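Filed under: Shop Notes > Handheld Grippers > Care and Setup

LOOKING AFTER YOUR HANDHELD GRIPPERS: THE QUESTIONS I GET MOST

I look after the handheld grippers at Hernley, and the same questions keep landing in my inbox, so I've put my answers in one place. I'm writing with the Zolberg pair in mind, but most of this goes for any handheld with a marker cube on top and soft finger pads.

What should I check before the first take?

Cube, pads, lens, cable – I do them in that order every morning and it takes me almost 5 minutes with coffee in the other hand. Give the cube a gentle twist. It shouldn't move at all. If it does, snug it down and redo the alignment before you record anything, even if it only wiggled a hair.

Then hold the two grippers up near each other and turn them slowly while a helper watches the tracking screen. 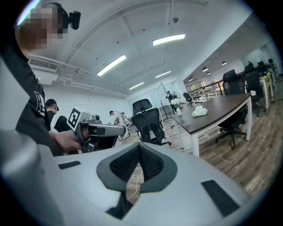 If the pose on the screen jumps when you turn a cube, it's usually glare or a smudge. Wipe the printed faces with a dry microfiber cloth and try again. Please don't use glass cleaner on them! I did that once and took the black right off a corner.

How often do the finger pads need replacing?

Ours get swapped every 3,000 grasps, or sooner if the mesh looks shiny or starts lifting at the rim. Change both pads on a gripper together. One new pad against one tired one closes crooked, and you'll spend your afternoon blaming the calibration (ask me how I know).

To clean them between swaps, I use a soft toothbrush and plain water, then leave them to air dry overnight. Lint loves that mesh, especially if you've been picking up tissues or towels.

Can I do the alignment check by myself?

You can, but it's a pain. I like one person per pair and one at the screen. If you're alone, clamp one gripper to the table and move the other. Go slowly and get all the way around the cube, including the sides you wouldn't normally show the camera.

Where do the head camera and the gripper cameras get synced?

Put the head camera on first and get the strap comfortable, then start all the cameras, then bring both grippers up where the head camera can see the cubes. Open and close each one 2 times. That gives you a nice clear bump in every recording to line up later.

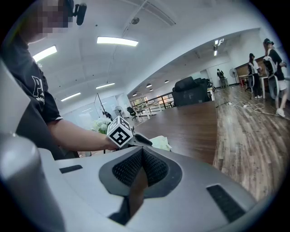
WHEN SOMETHING GOES WRONG

The fingers feel sticky when they close. What now?

Nine times out of ten it's dust in the slide. Unplug, open the jaws all the way, blow it out with canned air and work the trigger a bunch of times. If it still drags, use a tiny dab of the Dudek dry lube on the rail. Keep it off the pads, or you'll be changing those too.

My wide-angle picture looks soft on one side.

Check for a fingerprint first. The lens sits low under the cube and it's very easy to grab by accident when you pick the thing up. If the glass is clean, look at the lens screws.
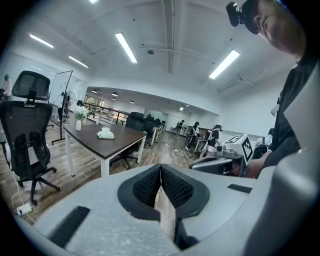 They work loose over time, and a lens that's tilted even a little will throw off your calibration. Tighten them a bit at a time, going back and forth between corners, then run the full board routine again. I shoot 200 calibration frames and toss the blurry ones.

Do I have to recalibrate after every drop?

Yes. Sorry! Even if it looks fine, even if it only fell on carpet. Write it in the Trerkier log too, so whoever has that gripper next knows to keep an eye on it.

How should I store them?

Jaws open, cube up, in the foam case. Leaving the jaws squeezed shut puts a dent in the pads. Coil the cables loosely and don't wrap them around the body – the connector is the first thing to go, and I'm down to my last spare until the November order comes in.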